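# Dandwood hand-held gripper, parts kit

Two-finger gripper on a hand grip, for recording manipulation tasks without an arm. Sold as a kit for home and shared-workshop builds. The same finger set bolts to the Quintanilla wrist plate, so a task recorded by hand can be replayed on an arm with the same jaw geometry.

**Part no.** 1218 (full kit), 996 (fingers only)

## In the kit

- Left and right finger, black, with tapered tips
- Pivot hardware and brass-colored inserts
- Trigger, return spring and linkage
- Camera bracket, Wikomora pattern
- Fastener bag and printed assembly sheet

Camera, grip tape and hex keys are not included.

## Assembly

Press the inserts before fitting the pivots. Use a soldering iron with a flat tip and stop when the insert sits flush. Left and right fingers are not interchangeable. Fit the left one first, check that it swings freely, then add the linkage and the right finger. Tighten the pivot screws until side play disappears and back off an eighth of a turn. 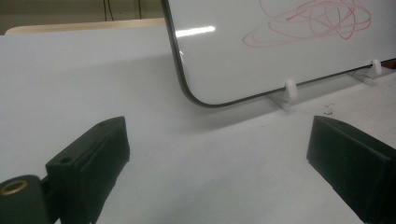
Camera angle is set last, with the jaws open. Loosen both bracket screws and tilt until the two fingertips enter the view from the lower corners, with clear table between them and room beyond for the object. A small whiteboard on a clear stand makes a good first target - the dark rounded border is easy to find against a white tabletop, and the glare on the writing surface tells you whether exposure needs to come down. Lock the bracket and recheck after the first session.

## Notes from builders

Ute Lindemann built hers at the Ilolska shared workshop and reports that the return spring feels stiff for the first 1000 cycles. Lieselotte Böttcher replaced the trigger linkage with part 1805, the long version, which suits larger hands. The long linkage reduces maximum opening slightly.

## Revision

Sheet revised 2022-05-07. Kits shipped before this revision have the older bracket with a single screw. It holds the camera, but the angle drifts if the tool is set down hard. Replacement brackets ship in July.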